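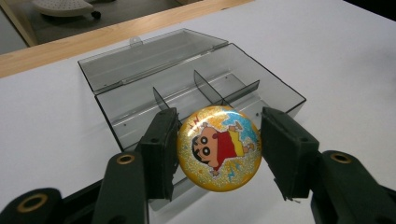
La chapa amarilla con purpurina y la caja gris ahumado

Guardar chapas de alfiler en cajas de plástico con tapa: ¿se rayan o es un cuento?

Publicado en Coleccionismo > Conservación y almacenaje
2.688 visitas

Rainer Oltmanns

Buenas. Llevo un tiempo leyendo consejos sobre cómo guardar chapas y cada vez me creo menos. En un sitio dicen que el plástico transparente es veneno, en otro que lo único que vale es el corcho, y en un tercero que hay que comprar unas fundas especiales que, qué casualidad, vende el mismo que escribe el artículo.

Tengo 674 chapas, casi todas de dibujos animados, y hasta ahora vivían en latas de galletas y en una bolsa de tela. Muchas son normales, de papel impreso con su lámina encima, pero hay un grupo que me preocupa más: las de superficie brillante y abombada, con purpurina plateada en el fondo. La de la foto es de esas, fondo amarillo dorado y un muñeco al estilo de Shin-chan con camiseta roja y pantalón corto amarillo, cruzado en diagonal. Le tengo cariño y no quiero encontrármela mate dentro de dos años.

Mi idea es pasar todo a cajas de plástico ahumado como esa. Las encontré en la tienda Gulska de mi barrio, en la sección de escritorio. No traen ninguna indicación sobre el material aparte de «plástico», que es como no decir nada.

Lo que quiero saber:

Si de verdad una caja ahumada protege de la luz o si eso se lo ha inventado alguien para vender la gris más cara que la transparente.

Si las puedo meter sueltas, unas encima de otras, o si el alfiler de la de arriba acaba marcando la cara de la de abajo. En las latas ya tengo alguna con una raya fina y no sé si venía así.

Si hace falta meter bolsitas de esas contra la humedad. El piso es un bajo y en noviembre se nota.

Agradecería respuestas de gente que lo haya hecho, no enlaces a tiendas. Gracias.

Rivgate

Yo las tengo todas en una caja de zapatos desde hace años y no les ha pasado nada. Tanta historia por unas chapas. Cierra la tapa y ya está.

Mirkier

Tengo una colección más pequeña que la tuya, pero las he guardado mal de varias maneras, así que algo te puedo contar. Voy por orden.

Lo de la luz. Un plástico ahumado deja pasar menos luz visible, eso lo ves tú mismo mirando a través. Que filtre el ultravioleta es otra cosa, y por el color no se sabe. Si el fabricante no lo pone, yo no lo daría por hecho. Lo que decide es dónde dejas la caja. Dentro de un armario cerrado te da lo mismo ahumada, transparente o rosa. En una estantería frente a la ventana, ninguna de las tres me daría confianza. Si la gris cuesta más, paga la diferencia porque te guste, y nada más.

Los colores que más se me han ido son los rojos y los rosas. Tuve unas cuantas chapas pinchadas en un corcho al lado del balcón y los rojos acabaron en un naranja triste, mientras el negro de los contornos seguía igual. La camiseta de tu muñeco sería lo primero que vigilaría.

Lo del alfiler. Aquí sí que no es un cuento. El alfiler cerrado y metido en su enganche casi no sobresale, pero basta con que uno se suelte y ya tienes una punta de acero paseándose por las caras de las demás cada vez que mueves la caja. El borde metálico también roza. Tus rayas de las latas pueden venir de ahí o pueden venir de fábrica, eso no te lo va a decir nadie por una foto.

Yo hago esto:

Repaso cada chapa por detrás antes de guardarla. Si el alfiler no queda cogido, la aparto y le doblo un poco el enganche con unos alicates finos.

Pongo una lámina de espuma fina en el fondo, de la que viene envolviendo platos o aparatos. No he comprado nunca una.

Una sola capa de chapas, boca arriba. Si no me caben, otra lámina encima y otra capa. No paso de 2.

Las abombadas con purpurina van aparte, cada una en su bolsita de papel. He leído que la resina de algunas se queda pegada a ciertos plásticos blandos con el calor. A mí me pasó una vez con una funda de PVC en verano, y la cara quedó con una mancha como de huella que no ha salido. También es verdad que fue una chapa, una funda y un verano, así que tómalo como lo que es. No sé tampoco si la tuya lleva resina o una lámina abombada; por la foto no me atrevo.

Con una caja rígida no he tenido ese problema, pero mira si en la base hay un triangulito de reciclaje con un número dentro. El 5 es polipropileno y es lo que yo busco. El 3 es PVC y ahí no metería nada que me importe. Si huele fuerte al abrirla, la dejaría destapada varios días y, si sigue oliendo, para los clips.

La humedad. En un bajo me preocupa más que la luz, y no por la cara de la chapa, por la parte de atrás. El óxido empieza en el alfiler y en el canto, donde el papel se mete por debajo del aro, y cuando lo ves por delante ya lleva un tiempo ahí. Las bolsitas de gel sirven en una caja que cierre bien. En una tapa que simplemente se apoya se saturan enseguida y luego están de adorno. Yo tengo un higrómetro barato en el armario y lo miro cuando me acuerdo.

Y otra cosa que no has preguntado: no las limpies con alcohol. Paño de microfibra seco y, si hay pegotes, apenas húmedo. Empieza por una repetida.

Rai

Estoy de acuerdo con casi todo lo de Mirkier, menos en lo de las capas. Con esa cantidad de chapas y capas tan bajas necesitas un montón de cajas, y al final las vuelves a meter en la lata por cansancio, que ya nos conocemos. Yo uso 13 cajas planas con separadores de los de tornillos y arandelas. Se compran en la ferretería, cada chapa va en su hueco y no se tocan. Feas son un rato. Los tamaños grandes no entran en todos los modelos, así que llévate una chapa a la tienda y pruébala allí mismo.

Del gel de sílice no me fío mucho. Compré una bolsa entera y no noté diferencia con las cajas que iban sin nada. A lo mejor mi casa es seca, no digo que no.

A Rivgate: me alegro por tu caja de zapatos, pero ¿cuándo la abriste por última vez?

Rivgate

Pues hace bastante, la verdad. Acabo de mirar y hay tres con el alfiler marrón. La cara está bien. Sigo pensando que exageráis.

Rainer Oltmanns

Gracias a los dos que habéis escrito en serio, y a Rivgate por el experimento.

He mirado la base de la caja y no encuentro ningún triángulo, ni por dentro ni por fuera. Oler no huele. Me la quedo para las repetidas, con la espuma debajo, y las brillantes irán en papel mientras encuentro algo que diga de qué está hecho. Lo de los separadores de ferretería me convence para las pequeñas. Para las grandes no lo veo, pero probaré con una.

Sobre el gel, dos opiniones contrarias y ninguna medida. Voy a poner bolsita en una caja y en otra no, con alfileres viejos dentro, y en noviembre las abro. Dejo el hilo sin cerrar hasta entonces.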